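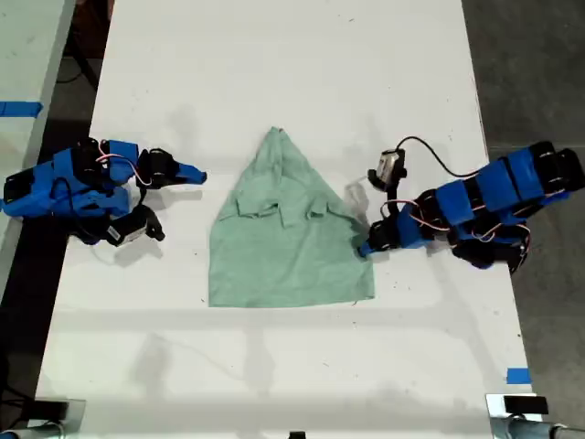 Two tabletop arms on either side of a folded light green garment, with the right gripper pressing on the cloth.

Gellent Opens Orders for Two-Arm Folding Kit, With Limits in Writing

JODBRIDGE, February 26, 2024 – Gellent today opened orders for Sutcliffe, a two-arm tabletop kit for schools, labs and patient hobbyists who want to work on cloth handling. The company is not calling it a laundry robot and asks resellers not to call it one either.

Folding has been a favorite subject of robot demos for years. The clips are short, the shirt is usually the same shirt, and the failed runs are seldom posted. Gellent says it has watched enough of them to be wary of its own.

"If you have a pile of clean clothes and two working hands, please don't buy this," said Ebony Bright, who runs the kit line at Gellent. "You will be faster. You'll be faster for a long time. What we have for sale is a pair of arms you can teach, take apart and get annoyed with at a fair price."

Sutcliffe ships as parts for two arms, two grippers, table clamps, cabling and a power supply. Buyers put it together themselves. The manual allows a weekend, which Gellent's support desk considers hopeful for anyone who has not set up servo motors before. The kit comes with software for recording moves and playing them back, along with a starter set of 100 recorded folds. A computer is not included, and the software will not train well on an old laptop.

What the tests showed

Before setting a price, Gellent paid Dredar, an outside test shop, to run the kit on a single style of T-shirt and agreed to publish the result whatever it was. Dredar logged 650 tries. Its report gives no overall score, because testers could not settle on what counts as folded. It does list 21 separate ways a run went wrong. Most common was a gripper closing on air just above the fabric. Next came picking up two layers when one was wanted.

"Cloth is a lousy thing to hand a robot," said Warrick Grimshaw, test lead at Dredar. "It moves when you touch it and it never lands the same way twice. I'd trust this kit to teach a student why that's hard. I wouldn't trust it with a basket of my own shirts, and I told them so."

Grimshaw's team also found that results changed when the table was moved closer to a window, and that thin, slippery fabrics were close to hopeless. Both points are printed in the manual. Gellent has not tested towels, fitted sheets or anything with buttons, and makes no claim about them.

Price and support

The complete kit costs $2,055. Single arms are not sold at launch. Replacement gears and gripper fingers are priced separately, and Gellent suggests ordering spare fingers with the kit – they are the part most likely to snap. Orders may be returned unbuilt within the return window. Once built, a kit can be repaired but not refunded.

Software updates are free for registered owners. Gellent is making no promises about when, or whether, an update will bring better folding.

First shipments leave Jodbridge in the order they were placed. The full Dredar report, including the list of failures, is available on request from the Gellent press desk.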